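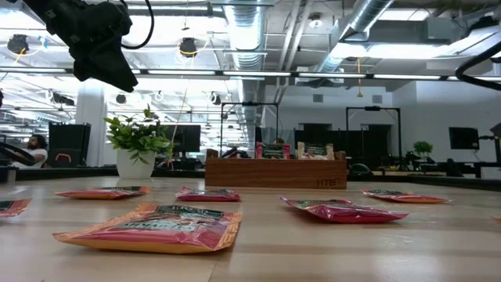

I stood up when they called my name and then I couldn't remember a single thing I'd planned to say, one reader wrote to us after our last newsletter. The magistrate was perfectly polite, the letter went on, and it was all over in a few minutes, and I was back out on the steps before I'd worked out whether I had won or lost. I'd have told somebody about it sooner if anybody had asked.

Well, we are asking! And we would like to ask a good many more of you too.

Call for participants: Going to court on your own in Andavdale
Posted January 21, 2018

The Herkberg Community Legal Centre is looking for 80 people who have been to court in the Andavdale district without a lawyer, and who would be willing to sit down with us for an hour or so and talk about how it went. It doesn't matter whether it went well or badly. It doesn't matter whether your case was large or small, although most of the matters we hear about are the everyday kind: a traffic charge, a fence dispute, an unpaid bill, an intervention order, a fine that grew while nobody was looking at it. If you had to stand up and speak for yourself, or if you sat there all morning expecting to and were then sent home with a new date, your experience is what we're after.

Why we are doing this

Our duty lawyers have had a desk on the ground floor of the Andavdale courthouse for a long while now, and in the last financial year they spoke to 818 people there. That sounds like a lot, and it felt like a lot to the duty lawyers, but we know there were plenty of others who walked straight past. Some didn't see the desk. Some saw it and thought it was for somebody else, or that it would cost money (it doesn't), or they had been told to go up to the first floor and went up to the first floor. We have our own guesses about what would have helped them, and we've written those guesses into funding applications for years. We would much prefer to hear it from the people themselves.

There is a practical side as well. The court is rewriting the letters and information sheets it sends out before a first hearing, and we've been invited to put in a submission on how they read to an ordinary person opening one at the kitchen table. Anyone who has received one of these letters will know that there is room for improvement. We'd like our submission to be full of real experiences, told in plain words, with names and identifying details taken out.

Who can take part

You can take part if you are 18 or over, and you went to a hearing at Andavdale in the past three years, and you didn't have a lawyer with you for at least one of the days you were there. You might have had a lawyer later on, or earlier, and that's fine. You might have brought your sister or a neighbour along, and that's fine too – in fact we'd love to hear what difference it made having them there, and they are welcome to come to the interview with you if you'd like the company.

We are also keen to talk with people who came along to support somebody else. Parents of young adults, carers, friends who did the driving and then waited in the corridor for hours. You often notice things that the person whose name is on the list is too nervous to take in.

Please hold off for now if your matter is still going. We know this will be disappointing for some of you, and we did talk about it for a good while before settling on it, but we don't want anything you say to us to cause trouble for you while the court is still deciding. If you need advice about a current case, ring the advice line and ask for an appointment, and then get in touch about the project once everything is finished. The same goes for anyone with an appeal running, or still inside the time for lodging one.

People who have been the Centre's clients can take part, and so can people who have never heard of us. If you are a past client, the lawyer who helped you won't be the one doing your interview, and won't be told whether you came.

What you would be doing

Mostly talking. We'll ask you to start wherever you like, whether that's the day the paperwork arrived or the moment you found a park outside the courthouse, and we'll go from there. We have a short list of topics that we try to get to by the end: what you were sent beforehand, how you found your way to the right room, how long you waited, whether you understood what was said to you, what happened afterwards and who explained it. You can skip any of it. You don't have to tell us what you were charged with or what the dispute was over if you would sooner keep that to yourself, and you can stop partway through without giving a reason and still be paid.

At the end we'll show you two versions of a court letter and ask which one you'd prefer to receive. This bit is quick and people who helped us test it quite enjoyed it. You are allowed to scribble on them.

With your permission we'll make a sound recording, so that whoever is interviewing you can listen properly without having their head down over a notepad. The recording is typed up within a fortnight and then wiped. If you'd prefer not to be recorded, tell us on the day and we'll take notes by hand the old way.

Where and when

Interviews will run through February. Most of them will be in the Taheri Room, at the back of the Andavdale library, past the large print shelves and the photocopier. It has a door that closes, a ramp from the car park side and chairs that are a good deal kinder than the ones at the courthouse. We'll also be visiting 11 smaller towns across the district for a day each, generally in the local hall or neighbourhood house, and the list of places is pinned up at the library and at our front counter. If you live well out of town and none of those places suit, we can do it by phone.

Daytime, evening and a few early morning spots are available. The early ones were put in for shift workers, so please leave them for people who need them if you can manage another time.

What you will receive

Everyone who takes part will be paid $34 in cash at the start of the interview, as a thank you for your time. If two of you come together and both want to be interviewed, you'll each be paid. We will also cover bus fares or petrol from outside Andavdale; bring your ticket, or just tell us how far you've driven and we'll work it out. Small children can come too. There's a corner with toys in the Taheri Room and one of our staff will be happy to keep an eye on them while you talk.

If English isn't the language you are most comfortable in, please say so when you book and tell us which one is. We will arrange an interpreter from outside the district wherever possible, as we know that in a small community the interpreter can easily be somebody's cousin. Auslan interpreters can be booked too, but we need two weeks' notice for those.

What happens to what you tell us

Your words will be put together with everyone else's and used in the submission, and in a short public report that we expect to finish before winter. We may quote you, but never by name, and we'll change details such as the town you live in or the kind of work you do if they might give you away. You can ask to see your typed-up interview and cross things out. You have three weeks after we send it to you to do that, or to pull out altogether.

We won't pass anything you say to the court, the police or any government office. There is one exception, and we go through it with everybody before we begin: if you tell us that a child or another person is in serious danger right now, we may have to let someone know. We would talk with you about it first whenever we could.

Talking over a hard day can stir things up again, even when it was years ago. We've kept the appointments well spaced so that nobody is hurried out of the door, and there's a counsellor you can see afterwards at no cost, on the same day or later on.

How to put your name down

Whichever way is easiest. You can ring the Centre and ask for the court project, or call in at the front counter, where there is a paper form (one page, large type). You can also book online through Kuvix, the same booking page we use for advice appointments. Choose "court project" from the drop-down menu and not "new client", otherwise you'll be asked a long string of questions about your income that have nothing to do with this. A first name and a phone number are all we need.

We'll ring you back to have a short chat, check that your case is finished and find a time. Our number comes up as private, so if you don't usually answer those, put "text first" on the form and we will. If you don't hear from us within a week, please try again – the phones at the Centre have been playing up since the storm, and we would hate for you to think we weren't interested.

We are hoping for a good spread of ages and of towns, so we may not be able to interview every person who puts a hand up. Anyone we can't fit in will be offered a written questionnaire, which covers much the same ground and comes with a reply-paid envelope.

And if none of this is for you but you know someone it might suit, do pass it along. There are spare copies of the form at the library desk.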